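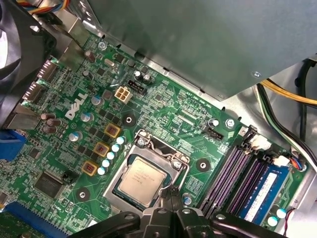 Automation at Work, session 6: the refurbishing bench
Sat 9 May

Welcome back! Our case this week is Skenitz, where old office desktops are stripped, tested and sold on. I love this one, because the job looks so dull on paper (open case, free the processor, sort the parts) and is full of judgement once you get close.

Before the arm came, the bench took in 200 machines a month. Staff wrote their own notes on stiff levers and bent pins, mostly on the backs of delivery slips. Those notes became the first draft of the robot's work plan!
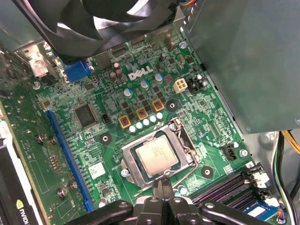 Clotilde Le Goff wrote to us that her wrists ache less now but she misses doing a whole machine from start to finish, and that she would like her pay grade to reflect the fault-finding she has taken on.

Keep her point in mind for the reading. Job content, pay and strain can each move in a different direction.

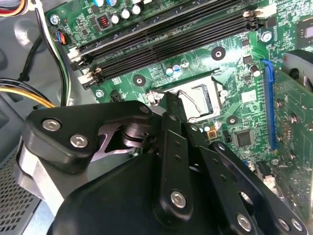 They can move at different speeds, too. Regrading talks at Skenitz only began in November, well after the tasks had changed.

For next time: read the Langlois chapter, pages 200 to 283, and bring one task from your own work that you'd happily hand over, plus one you'd fight to keep.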